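Hi Vasco, quick update on the Saltia youth rowing grant for April. We've got 30 kids signed up now and attendance at the morning sessions is holding at 70 percent, so I'm pretty happy! The two new coaches from Bergeron have settled in nicely.

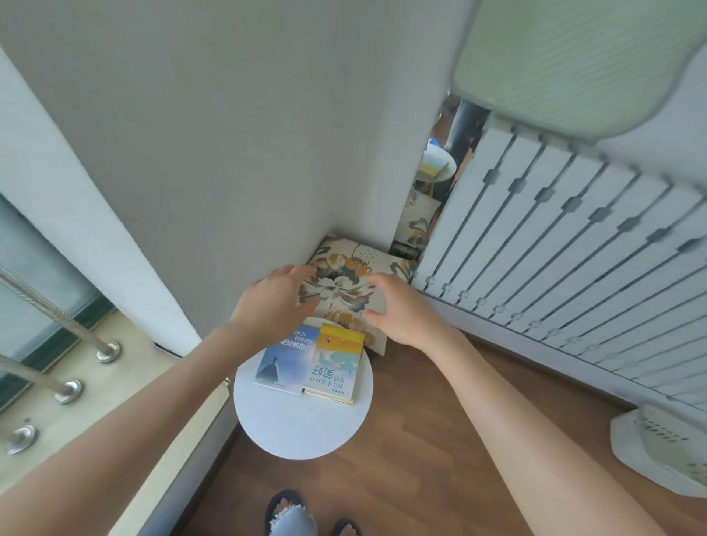
Money-wise we're a little under budget – the Vovex oars came in cheaper than quoted. I'd like to put the difference toward four more life jackets (small sizes), if that's OK with you.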